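**Simulation Cell Safety Checklist — Two-Arm Drawer Task**
Site: Stockdale
Task set: Graltbridge cabinet, upper drawer
Checked by: Shuk-fan Hsiao
Reviewed by: Indrek Org
Period: June

This checklist was completed after the force fault recorded in run 1278. The fault occurred in simulation and no person or equipment was exposed. The task remains on hold for the Stirnitz hardware cell until all open items are closed.

## Part A — Before the run

- [x] Task file matches the released version.
- [x] Joint limits loaded for both arms.
- [x] Stop command tested from the operator console. *Comment: Tested twice by S. Hsiao. Both arms held position.*
- [ ] Force limit on the left gripper set to 85 newtons. *Comment: Not met. The value was missing from the task file and the controller used its default, which has no upper limit during a pull.*
- [x] Base locked.

## Part B — Handle contact and pull

The fault was recorded during the pull phase. According to the log, the drawer joint reached its stop and the left arm continued to command motion for 11 seconds. The reported force rose to over 7 times the intended limit before the run was ended by hand. The right arm had no assigned motion in this phase.
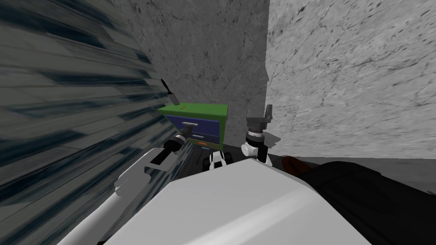 *Figure 1. Left gripper at the upper drawer handle, right gripper open beside the cabinet. Simulator view.*

- [x] Left gripper placed on the correct handle.
- [x] Right arm clear of the cabinet front.
- [ ] Pull stops when the drawer joint reaches its limit. *Comment: Not met. See run log. The stop condition reads drawer position only and does not read force.*
- [ ] Loose objects resting on a surface before motion begins. *Comment: Not met. A dark paddle-shaped object is in the air near the upper left of the cabinet. C. Hsu is to check its start position and whether gravity is applied to it. No link to the force fault has been established.*
- [ ] Wall surfaces display correctly. *Comment: The left wall texture is streaked. Rated minor for safety, but the camera-based handle finder should not be approved on this scene until it is corrected.*

## Part C — After the fault

- [x] Run log saved and locked against editing.
- [x] Task withdrawn from the overnight queue.
- [x] Stirnitz cell lead notified. *Comment: Szu-yu Tse confirmed that this task file had not been loaded on hardware.*
- [ ] Other drawer and door tasks checked for the same missing value. *Comment: In progress. The lower drawer task has the value. Door tasks not yet opened.*

## Part D — Open actions

| Action | Owner | Status |
|---|---|---|
| Add the force limit to the task file and refuse to start without it | Pao-chu Hsieh | Open |
| Add a force-based stop to the pull phase | Pao-chu Hsieh | Open |
| Correct object start position and wall texture | Chak-lun Hsu | Open |
| Repeat Parts A and B with the corrected file | Shuk-fan Hsiao | Waiting |

**Reviewer comment (I. Org):** The operator ended the run correctly, but the system should have done so first. I do not accept a manual stop as the control for this hazard. The Zasar controller settings must be attached to the repeat check — a statement that they are unchanged will not be sufficient.

Result: **Not released.**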